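Why I gave up on the second freezer

We bought the chest freezer when we moved to Mudstead because the nearest big store was a long drive and I thought we would save money. I had a plan. Buy meat when it was marked down, freeze the garden beans, bake bread twice a month and keep the loaves. My sister-in-law had done this for years and her grocery bill was lower than mine.

What I did was fill it in one weekend and then stop looking at the bottom half. 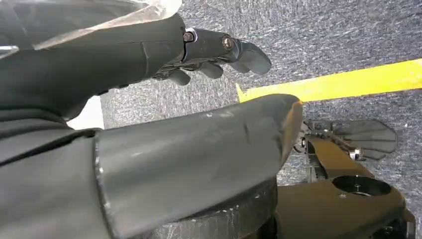 Page last changed: January

In the fall I took everything out and wrote it down. There were 13 bags of green beans, most of them from two summers back. There was a turkey I had no memory of buying. I found soup in tubs with no labels, and when I thawed one it was plum sauce. I threw out more than I want to say here. What was still good went into coolers, and we ate out of those and the kitchen freezer for the next few weeks.

I also checked what it cost to run. I had one of those plug-in meters, a Zoda, and left it on for a month. The freezer is an old Genora and the lid seal is stiff at one corner, so it runs a lot. It came to about $100 a year. That isn't a fortune, but I was paying it to store beans we don't like that much.
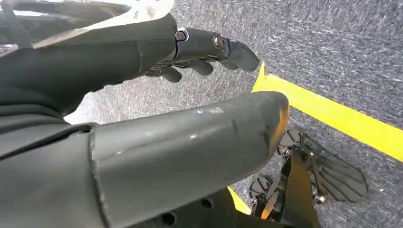
The seal could have been replaced. I called Laing, the parts place out on the county road, and they had one that would fit, but you have to soften it with a hair dryer and work it into the groove, and the last time I tried that on a fridge door it never sat right. So I left it.

Lucyna Zalewska from two doors down took the freezer in the end. She has four kids at home and goes through a lot more food than we do. Her brother came with a hand truck and it was gone before lunch. She put the new seal in herself and says it's fine.

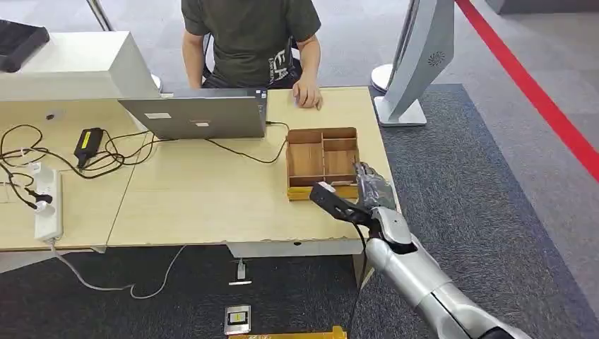 Filed under: House and Kitchen

I keep a list on the kitchen freezer door now. When something goes in I write it down, and when it comes out I cross it off. My husband forgets to cross things off, so every few weeks I go through and fix it. I only buy marked-down meat if there's a line free on the list.

The beans I pickle now, or give away. I planted half as many this year and there were still too many by August. Next year I'll do one row and put onions in the other bed.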